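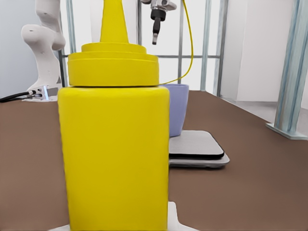 Minus 19 at the back door when I got up. The stove had gone down to a few coals and the kitchen was cold enough that I put my coat on over my housecoat to make the coffee. I used the last of the birch from the porch rack to get it going, then the split spruce on top, which catches fast and is gone in no time. By the second cup I could take the coat off.

The liner people phoned before eight. They are the ones from Bredard who came to look at the chimney in November. The quote is $1,448 for the stainless liner and the cap, tax in, and they can do it the second week of January if the road is plowed to the house. I said yes. I had told myself I would get another price, but the only other outfit that comes out this far wanted money just to look, and the insurance letter has been on the fridge long enough. No liner, no renewal. They want a photo of the finished job and the installer's number on a form.

Until then I am to keep the fires small and hot and not bank it overnight. That means getting up at three or letting it go out. I have been getting up at three.

After breakfast I swept what I could reach of the pipe from the inside. Took the elbow off, carried it out to the snowbank in a garbage bag and knocked it out there. Mostly brown flaky stuff, a bit of the shiny black up near the thimble. The shiny black is the kind you don't want. I think that came from October when I was burning the poplar that had been under the tarp all summer with no air getting to it. I won't do that again. The poplar is now in the open shed on pallets and can wait until next year.

Put the elbow back with three new screws. One of the old ones had stripped and I had been leaving it like that.

Then to Salosmont for groceries, stove gasket and the mail. It is 184 km there and back and I like to be home before dark, so I left right after the pipe. The road was good as far as the Skillorden turnoff, sanded and bare in the wheel tracks, and after that packed snow with some drifting across the fields. One transport in the ditch on the long curve, upright, nobody in it that I could see, with flagging tape already on the mirror. I kept it at 70 most of the way from there and got passed twice.
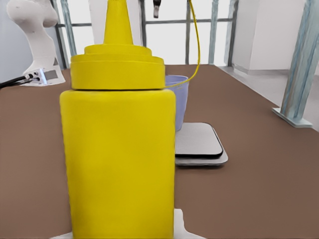
This page last changed: 12/20/24

Coetzee Hardware had the flat gasket in stock but not the round rope for the door. The fellow at the counter measured the old piece I brought in and said it was three-eighths, and that what I had in there before was half-inch, which would explain why the handle has been so stiff. He is ordering it. The flat one goes around the glass and I can do that any time the stove is cold, so I bought it, and a tube of the cement. I also looked at moisture meters. I have gone without one for eleven winters by knocking two pieces together and listening, but given the poplar I thought maybe it was time. Bought the cheap one.

Post office had a lineup to the door. Two parcels for me, both from my sister, and a card from the people who used to own the place across the lake. They are in a condo now and say they miss the stove and don't miss the wood. I can see that.

Groceries were busy too. Got flour, butter, eggs, onions, a bag of oranges, ham, mustard, lamp oil, cat food and the shortbread in the tin. They were out of the good rye. The total was more than I like but it should carry me past New Year's if the road closes, apart from milk, and I have powdered.

Had a bowl of soup at the lunch counter and read the paper. There was a piece in it on the new rules for wood appliances in town. Anything older than a certain year has to come out when a house is sold. We are outside the boundary here so it doesn't touch me, but I expect it will in time. My stove has the plate on the back, and I wrote the number down last year when the insurance asked, so I know it would pass. The barrel stove in the workshop would not. I never light it with the wind from the north anyway as the smoke just comes back in.

Drove home with the sun in my eyes. The transport was still in the ditch. There was a tow truck sitting beside it with the lights going and a man standing in the road with a sign, and we all waited there a good while. I got out and cleaned off my headlights.

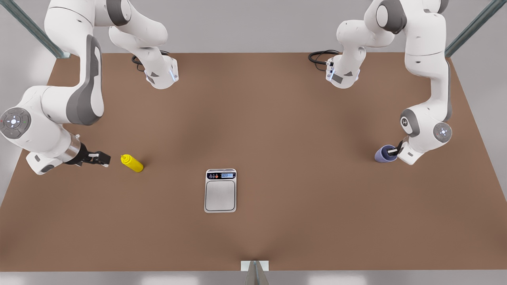

T. Bredard

The house was down to eleven degrees when I came in, and the cat was on the bed under the quilt. Lit the stove with newspaper and cedar. Brought the groceries in, then did three sled loads from the woodshed to the porch so I would not have to do it in the dark. I tried the meter on a few pieces while I was at it. You are supposed to split the piece and test the fresh face, so I did that.

Birch from the left side of the shed, cut two springs ago: 16 per cent. Birch from the right side, cut last spring: 22. Spruce: 15, which surprised me. The poplar went off to 31 and I stopped there. The book says anything over 20 should wait. So the left side is for now, and I will use the right side only on top of a good bed of coals, and only once the liner is in.

I worked out what is left on the left side. The shed holds three rows, and I am most of the way through the first. We have had a cold December, colder than last year by the notes. At the rate I have been going, one row sees me to the middle of January, the second to the middle of February, and the third is thin at the back where I ran out of daylight stacking. I might be buying a load in March. I have only had to do that once, the year I hurt my shoulder. The price then seemed high and I am sure it is no lower.

Things to do before the liner people come:
Clear the snow off the low side of the roof so they can set the ladder.
Move the woodbox and the two chairs away from the hearth.
Find the old bedsheets for the floor.
Leave the stove out the night before. Borrow the oil heater from next door.
Ask if they will take away the old clay pieces or if that is on me.

Supper was ham and fried potatoes with onions. Phoned my sister to say the parcels came. She says they have had rain there all week and the grass is green. She asked again if I would think about putting in a heat pump, and I said I would think about it. The power was out for nineteen hours in the November storm and I was warm the whole time, and I cooked on the stove top, so I am not in any rush.

Wind has come around to the west since supper and the draft is pulling well. Pipe thermometer is sitting in the yellow part where it should. It says minus 24 on the porch. Alarm is set for three.

Forgot to buy stamps.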